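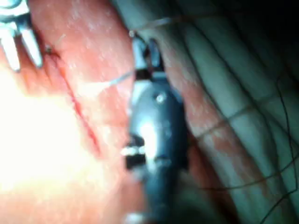

Cuesta hospital opens second day ward for short stays

2018-12-17 – The hospital in Cuesta has opened a second day ward, with 14 beds for patients who can go home on the same day as their treatment or on the next morning. The ward is on the ground floor of the old laundry building, which was closed to the public during the works.

Until now, many people from the valley had to travel to Vikier for small operations, or wait for a free bed in Cuesta. Last year 196 patients had their appointment moved to another date for lack of a bed, according to the yearly report of the hospital.

"For a family that lives in the mountain villages, one canceled appointment means a lost day of work and a long bus trip for nothing," said Begoñe Requena, head of nursing. "We want to call these people less often with bad news."
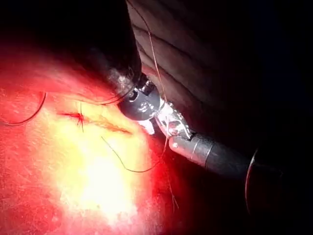
Stitching tissue during surgery.

The building works were done by the firm Wirkeo and took longer than planned, as the old floor had to be replaced completely. The hospital paid for the ward from its own budget and with a loan from the town council, to be returned in 30 monthly payments.

Patients enter by the side door on the street of the market. They must report at the desk 2 hours before their appointment and bring the letter from their doctor. One family member may stay in the waiting room, and a second one can come at the time of going home. Visitors with a car are asked to use the lower parking, where the first hour is free – the upper one stays reserved for ambulances and staff.

Not everybody in the town is satisfied. Florencio Lozano, who speaks for the patients' group of the valley, welcomed the new beds but asked for a better bus connection. The last bus to Zultumeck leaves at six in the evening, and a patient who is discharged later has to pay a taxi.

The hospital answered that it has already written to the bus company and expects a reply in January. Until then, patients from Zultumeck can ask for a morning appointment when they call the ward.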